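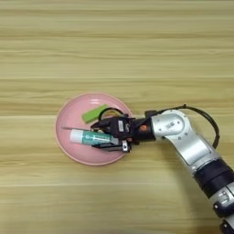

Picking a tube off a plate: a test engineer on grippers, fingers and cable slack

Home Articles Interviews Workshop Notes Archive Contact

The test bench at Nurkidora is a wooden table with an arm at one end of it. The company packs small household goods for other firms, and last October it set out to choose one gripper for a new line. The choice came down to two parallel models, the Orner and the Mahuika. I spoke to the engineer who ran the comparison, who asked to be identified only by job title.

The first thing I wanted to know was why a pink plate.

"We needed something with a rim," the engineer said. "Everybody tests on a flat table. The part sits there, you come down on either side of it and close. In our line the parts come in shallow trays, and the rim gets in the way of the fingers. A plate has a rim all the way around, so you can't cheat by choosing the easy side."

The plate is loaded with a mix of things. There is a lime-green block, a teal tube with a white cap, and some smaller pieces. The engineer calls it the mixed load and said the tube is the part that matters most.

"A block is friendly. It has two flat sides and it stays the shape it was. A tube gives when you squeeze it, it's round in one place and flat in another, and if you grab it near the crimp it can swing. I could get either gripper to pick up the block on the first morning. The tube took most of the project."

The full run was 1000 picks per gripper, done with the same arm, the same controller and the same plate. A pick counted as good if the part left the plate, crossed the table and came down in a bin without being dropped or marked. Anything else was a miss, including the times when the part got to the bin but the plate came partway with it.

Of those picks, 700 were of the tube. On that part the Orner made 555 good picks on its stock fingers. The Mahuika did better on the tube and worse on thin items.

"The Mahuika has more travel, so it opens wider and you can be a little off and still get the part," the engineer said. "But the fingers are thick at the tip. With something thin that's lying flat on the plate, they push it along until it hits the rim. Then you've got it pinned against the rim and you still can't get under it."

I asked whether the numbers on the spec sheets had been any help.

"Grip force, not much. Both of them had more force than we could use. We ran the tube on the lowest setting that would hold it. What I should have looked at earlier was how finely you can set the low end. The Orner goes down in small steps. The Mahuika has a big jump between the two lowest settings, and the one we wanted was in between."

The team ended up making its own fingers for the Orner. They are longer than the stock ones and come in at an angle, so that the housing stays farther from the rim. It took 9 versions to get there. The early ones bent under load, and one pair was so long that it touched the table before the wrist was in position.

"Version four was the one I liked best and it was wrong," the engineer said. "It was great on the tube and it couldn't hold the block straight. The block would turn in the grip every time the arm sped up. So we went back and widened the pads."

Cable routing took up more time than anyone had planned for. The gripper cable has to follow the wrist through its full turn, and it needs enough slack to do that without catching on anything.

"If the loop is too tight, it pulls at the connector when the wrist rolls. If it's too loose, it drops down in front of the camera or it brushes the parts. We had a batch of misses that I blamed on the fingers for two days. It was the cable touching the plate on the way in – you could hear it if you stood close."

Their fix was simple. They left a wide arc over the top of the arm and kept the loop at the gripper short. The engineer now checks both before every run and writes down any change, even a small one.

The camera gave them a different problem. When the gripper is over the plate, it hides a good part of what it is about to pick up. The team tried correcting the position during the last bit of the approach and gave it up.

"You're correcting from a view where half the part is covered," the engineer said. "We do better taking one good look from higher up, then trusting it. If the part has moved, the gripper closes on nothing, the controller sees that from the finger position, and we back out and look again. It costs a little time. I'd take that over a bad grab."

Controller software was the one area where neither product stood out. Both grippers were run through Trarkero, the package Nurkidora already uses on its other arms, and both needed some work before they reported finger position at a useful rate.

Nurkidora went with the Orner, using its own fingers. The Mahuika stays on the shelf for wider parts, and the engineer expects to bring it back when the line starts handling boxed goods.

"I don't think the other one is a bad gripper," the engineer said. "If our parts were all the size of a mug, I'd have picked it and been done in a week."

The next round of tests will use the same plate with the tubes lying across each other. The engineer has tried a few of those picks by hand control and said the lower tube usually moves when the upper one is lifted. For now, the plan is to take the top one, go back up and look again.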